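Wednesday, April 21, 2021

Notebook, gut hormone bench. Samples from the sleeve group, second run.

Thawed the plasma from the Levora box this morning, on ice, and kept the lids closed until the last tube was liquid. Last time I hurried this step and the duplicates were far from each other. Beverley Furnival thinks the reason is the inhibitor and not the thawing. I am not sure she is wrong, so today I changed only the thawing and left the inhibitor as it was.

Plate layout is the same as in October. Standards in the first two columns, blanks under them, then fasting samples, then the samples after the test meal. I wrote the layout on paper first and Beverley checked it against the tube labels. One tube had the label half gone (animal 13, after meal). We could read the number under the lamp, but I put a question mark beside it in the table, and it should stay there.

The Fukuda washer left liquid in the corner wells again. I tipped the plate on tissue and tapped it by hand. Please, whoever uses it next, run the rinse program before your plate and look at the corners.
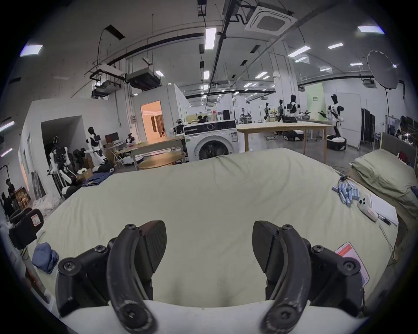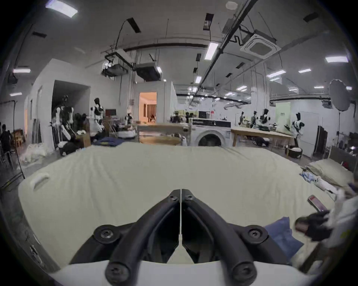
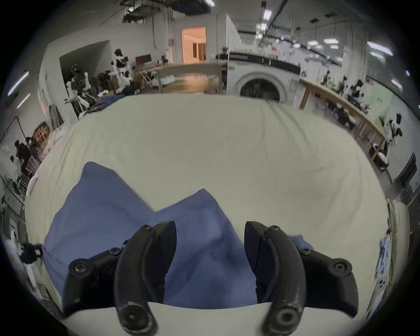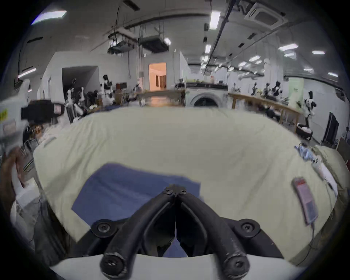 Reading on the Tokau at 2 pm. The standard curve is good this time, with only the lowest point a little high. Fasting values are all low and close together, as we expected. After the meal the sleeve animals go up early and come down early. The sham animals go up less and stay flat for longer. Animal 13 is the highest of all, 299 pg/mL, and this is the same tube with the bad label, so I do not want to make a story from it yet. The next highest one is 225, and its duplicates agree well.

What I don't understand is the glucose. If the stomach is emptying faster, I would expect the glucose peak to move to the left together with the hormone. In three animals it does, in the others it comes later than the hormone. Maybe the blood was taken too far apart in time to see it. Beverley says we should look at the intestine tissue before we argue more about plasma, and I agree with her. The fixed pieces are in the cold room, bottom shelf, behind the Flurkis buffer.

To do:
Repeat animal 13 from the spare tube, if there is enough volume.
Ask for earlier blood samples in the next group.
Order more blocking buffer, the bottle is nearly finished.
Cut the jejunum blocks first, then ileum. Same thickness for both groups.
Copy today's raw file to the shared folder. (Done, 4:30.)

Freezer note: the door of the small one doesn't close by itself. Push until it clicks.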